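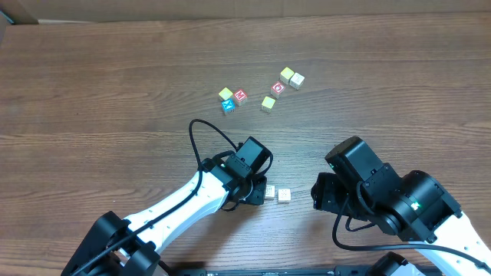

4.2 How chapels talked about the vote

I went into the chapel newsletters expecting sermons on borders and bread prices, and what I got was mostly arguments about the word "sovereign" (pages and pages of it!). My set has 402 newsletters from the Fonemstead district, the oldest from 1955, when the question was joining something instead of leaving it. Coding them felt a lot like Figure 3, with its toy alphabet blocks in two loose clusters on a wooden tabletop: I had one bunch of letters that treated the nation as a gift from God and another that treated it as a neighbor among neighbors, and neither bunch was tidy.

Figure 3. Alphabet blocks, among them a red one with the letter M and a blue one with the letter X.

Consuelo Escobar coded a quarter of the set without seeing my labels, and we disagreed most on prayers. I kept reading "guide our leaders" as neutral. She read it as a complaint, and after going back through the January issues I've come over to her side on most of them. Four newsletters we never did settle, so they're left out of the counts in Section 5. Riku Oda's earlier study of parish magazines found the gift language fading with time. I don't see that in my set at all, and if anything the later editors lean on it harder.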